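7. Alta de un comercio y cobros con enlace

Esta sección supone que ya tiene instalada la aplicación Flimar y que su cuenta bancaria figura como verificada. Si todavía aparece «en revisión», vuelva a la sección 6. El botón de cobro se activa igualmente, pero el dinero queda retenido, y el aviso que lo explica está escondido en el tercer menú.

7.1 Antes de empezar

Tenga a mano el número de identificación fiscal, el IBAN completo y el último extracto. El folleto comercial habla de un alta «inmediata». Cuente con una mañana. A Kendra Leclerc, que repasó estos pasos con una tienda recién abierta, la verificación le llegó pasadas las cuatro de la tarde.

7.2 Registrar el comercio

1. Abra Flimar y entre en Ajustes > Negocio > Nuevo comercio.
2. Escriba la razón social tal como consta en el banco, con puntos y abreviaturas. El sistema compara los textos letra por letra, aunque la pantalla prometa «reconocimiento inteligente».
3. Elija la categoría de actividad. Si duda entre dos, consulte antes la tabla de comisiones: la categoría que propone el programa no siempre es la más barata.
4. Introduzca el IBAN y pulse Comprobar.
5. Desmarque la casilla «Anticipo de ventas» si no lo ha pedido. Viene marcada.
6. Pulse Guardar y anote el código de comercio.

Nota: el código de comercio no se envía por correo. Si cierra la pantalla sin copiarlo, tendrá que solicitarlo al servicio de asistencia.

7.3 Fijar los límites

1. En la ficha del comercio, pulse Límites.
2. Indique el importe máximo por operación. El valor de fábrica es de 600 euros, demasiado alto para un mostrador pequeño y demasiado bajo para casi cualquier otra cosa.
3. Indique el número máximo de intentos con la misma tarjeta.
4. Confirme con su clave.

Precaución: un cambio de límites no afecta a los enlaces ya enviados. Anúlelos uno a uno en Cobros > Pendientes. La opción «Anular todos» solo actúa sobre los que se ven en pantalla.

7.4 Crear un enlace de cobro

1. Pulse Cobrar > Enlace.
2. Escriba el importe y el concepto. Ponga un concepto que el cliente reconozca; «varios» es una invitación a que reclame el cargo.
3. Fije la caducidad. El enlace dura 10 días si no se cambia nada.
4. Envíelo y espere a que el estado pase a Liquidado.

Nota: «Aceptado» y «Liquidado» son cosas distintas. El primero significa que la tarjeta ha respondido; el segundo, que el importe está camino de su cuenta. No entregue mercancía de valor con el primero, por mucho que la pantalla se ponga verde y suene una campanita.

7.5 Conexión con Totusitz

La conexión con el programa contable Totusitz es opcional y, a nuestro juicio, mejorable. Exporta bien los cobros. Las devoluciones las exporta como ventas negativas, cosa que algunos asesores aceptan y otros no – pregunte al suyo antes de activarla.

1. En Totusitz, genere una clave de acceso de solo lectura.
2. Péguela en Flimar, en Ajustes > Conexiones.
3. Lance una exportación de prueba con un solo cobro.
4. Compare el total con el extracto bancario. El resumen de Flimar no sirve para esta comprobación: muestra importes brutos, sin descontar la comisión.

Precaución: no active la sincronización automática hasta haber cuadrado un mes entero a mano. Jean Aitken la activó en abril sin hacerlo y tuvo que rehacer los asientos del trimestre.

7.6 Ficha pública del comercio

Si desea que los clientes vean una imagen junto al importe, súbala en Negocio > Ficha pública. Se dice que aumenta los cobros completados; no hemos visto datos que lo respalden. La imagen se recorta en cuadrado, así que revise el resultado en Vista previa antes de guardar.

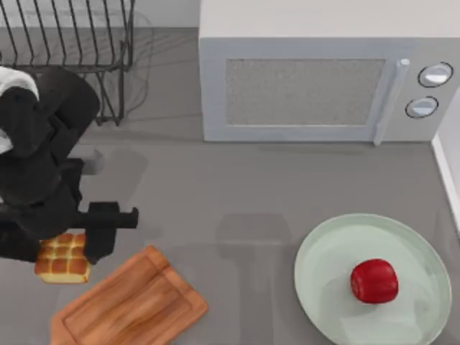 Figura 7. Panecillos dorados sobre encimera gris.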